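Niveo grid-conditioned placement policy, release 4

Niveo takes a cell label as its goal and learns placement from teleoperated demonstrations. I trained it on 1564 episodes using a three-by-three grid, rows A to C and columns 1 to 3, then ran the Flomton evaluation script unchanged. Success was 94 percent on labels seen in training. With column 3 held out it dropped to 19 – the method interpolates between cells and extrapolates badly. Documentation is thin, and the logging is good.

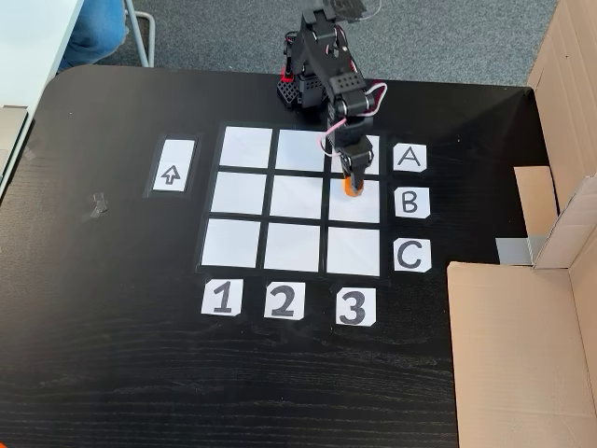

Ukiron replied that column 3 recovered in their tests once the labels were fed in as coordinates.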